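Home | Ask | Topics | Unanswered | Log in

How to keep small beads sorted when several people use one table?

Reading time: 2 min

tasine_beads
August 9, 2021

Good evening. I make necklaces at home and since last month two friends come to work with me. We buy the mixed bags from Kerura, 431 beads in each, and after one evening all the colours are together again. I have tried egg boxes, but they fall over. What do you use? The table is white and has no edge.

durnon47

I had the same trouble for years. Please do not use egg boxes, they are too light. Small bowls with a heavy bottom are better, one for each colour you need this evening. The other beads stay in the cupboard. I also put a thin cloth under my hands, so what falls does not roll.

tang_and_thread

It is mostly a question of where you put things. Keep the containers at the sides and leave the middle free for the work. 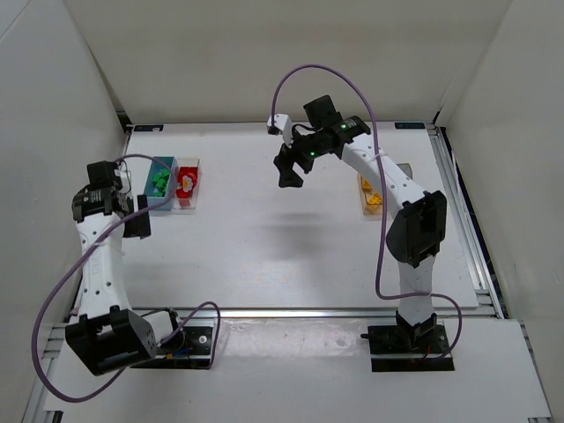
When a person needs a colour from the other side, she asks for it and does not stretch her arm over the work. We lost 17 good glass beads in this way before we made the rule.

kerura_fan

Just buy bigger beads.

Comments (3)

pearl_by_night: The cloth is a good advice, thank you. Mine is an old napkin.

tasine_beads: I bought bowls today. I will write again in November how it goes.

durnon47: Wash the cloth first, new ones leave fluff.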